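How to write a submission on a bill (and enjoy it!)

By Kamonchanok Kaewmanee

If a bill has been sent off to a parliamentary inquiry and you have something to say about it, you can say it. You don't need a law degree, a lobby group or a letterhead. I've been writing submissions for years now and I still get a thrill when one turns up on the inquiry's website with my name on it.

I'll use the late-night trading bill as the running example because it's the one everyone in Ukeck is talking about, but the steps work for pretty much any bill.

Step 1: Find the inquiry page

Go to your parliament's website and look for the list of current inquiries. Each one has its own page with the terms of reference, the closing date and an upload button or an email address. Write the closing date somewhere you'll see it. Ours is 4th October, and it's on my fridge in red texta.

Step 2: Read the terms of reference before the bill

I know, the bill is the exciting part. But the terms of reference tell you what the members have been asked to look at, and a submission that speaks to them gets used. Print them out. Circle the one or two you care about most and let the rest go. You're allowed to skip the others completely.

Step 3: Read the bill with the explanatory notes beside it

Bills are much friendlier than they look. The notes go through clause by clause in something close to plain English. When a clause affects you, jot the clause number in the margin — you'll want it later, and quoting it properly makes your point so much easier to follow. For the trading bill, I ended up with four clauses marked and a large question mark next to the definition of "adjoining premises".

Step 4: Say who you are in two sentences

Something like: "I have lived on Meesuk Road for nine years, two doors from the shops. I am writing as a resident." Lovely. Done. If you're writing for a group, say how the group agreed on the submission.
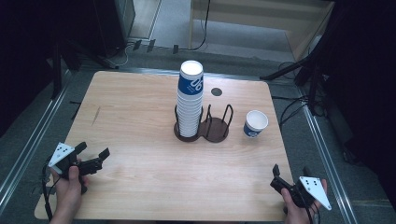
Paper cups on the table, with a holder for two stacks.

Step 5: Make one point per heading

Give each point its own heading, and under it put what the clause says, what would happen to you or people you know, and what you want done about it. Be as concrete as you can. "Deliveries at 5 am outside a bedroom window" is worth a page of general remarks about amenity.

Try to keep each point under 200 words. My friend Uthai Yimyam supports the bill (I have doubts, we argue about it constantly and it's great fun) and his whole submission came in at a page and a half. It was terrific. I stole his layout.

Step 6: Ask for something

Please don't leave this out! Members are reading to find out what people want changed. Use a clear sentence for each request:

I ask that clause 12 be removed.
I ask that the notice period be extended to 70 days.
I support the bill as drafted.

All three are perfectly good requests. A submission in support counts every bit as much as one against.

Step 7: Decide about your name

Submissions are usually published. Most inquiries will let you ask for your name to be withheld, or for the whole thing to be kept confidential, but you have to ask when you lodge it. Take your street number and phone number out of the body of the document and put them in the cover email.

Step 8: Lodge it and keep the receipt

Save it as a PDF, upload it, and hang on to the email that comes back. If you haven't heard anything within a few days, ring the inquiry secretariat. They're helpful people and they answer questions like this all day.

What about petitions and form letters?

Both are worthwhile, and I sign plenty. The Rinura library petition in June got 1583 signatures and was tabled, which was brilliant to watch. But a form letter is often counted together with all its twins, while your own page gets read on its own. If you've only got half an hour, spend it on your own page.

If you're asked to appear

Say yes! You'll normally get a few minutes to speak and then questions. Bring your submission, with the clause numbers highlighted, and a glass of water. If you don't know an answer, you can offer to send it in later — this is called taking it on notice, and ministers do it all the time.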